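Robot notebook, the Hanaria flat
18 Jun 2023
Machine: Ronance (two-arm unit), laundry rack setup

Long entry, sorry Macarena, but you asked me to put down everything I did to Ronance before you take over, and I would rather you had too much than too little.

I started with the grippers, as always. The left one had been closing with a bit of a wobble since the last long session, and I had been blaming the finger pads when it was the mounting screws all along. I backed them out, cleaned them, put them in again with a drop of threadlocker and left the whole thing alone for 90 minutes over coffee and Sem's very good almond cake. No more wobble. The pads themselves I wiped down with alcohol and kept; they have some life left in them, I think, though have a look for yourself.

After that I went through the wrist cameras, cleaned both lenses and checked that each view takes in both fingers and enough floor between them to work with.

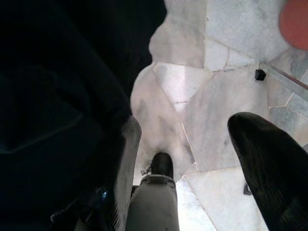
Wrist view over the marble, dark mass on the left.

I'm fairly happy with this. My one worry is dark fabric, which swallows all the detail on its side of the picture. I raised the exposure by 2 steps and it helped a little, but then the pale slabs started to glare, so I put it back to where Sem had it. If you have a better idea please try it and write it in here!

Next came the cables. Please be fussy about these. Each arm needs enough slack to reach over the rail and turn its wrist, but a loop that hangs too low will find a hanger sooner or later (ask me how I spent last December). I redid the ties on both arms and then ran the reach check slowly, at 13 percent speed, with my hand on the stop button the whole time.
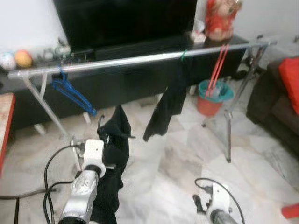
Both arms at the rack, black cloth in the left gripper.

The head camera was next. I reran the calibration with the Virág board, twice, the first attempt having been spoiled by me walking through it with my cup. The second went in cleanly and I saved it as custham_800, following Sem's naming, which I have given up arguing with.

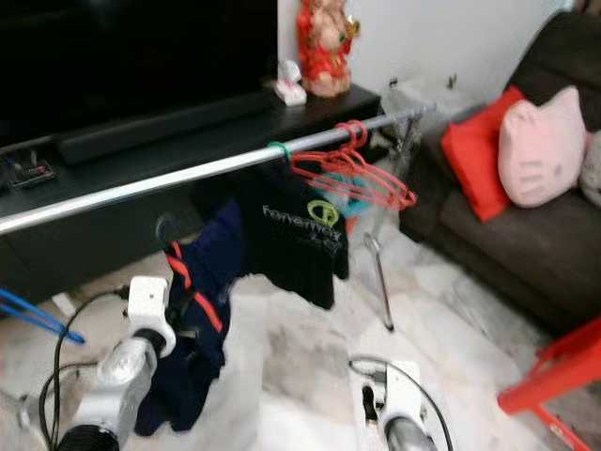 Grip force was the last job of the day and the one I'd most like your opinion on. I have been setting it by feel for years, low for thin things and a touch higher for anything with a thick seam, and Sem Aerts would like us to have proper numbers, quite rightly. My suggestion is to start with pieces like the navy one with the red-orange stripes along its edge, and do the "Farmer" T-shirt as a separate run, as I wouldn't want a print and a striped edge sharing one setting until we've compared them. Write the force down beside the garment each time, even when it feels silly.

Still to do: order spare pads, relabel the left arm's connector (my handwriting has faded to nothing), and back up the calibration to the shared drive. The hex keys are in the blue pouch in my bag, and I'll leave it with Sem for you.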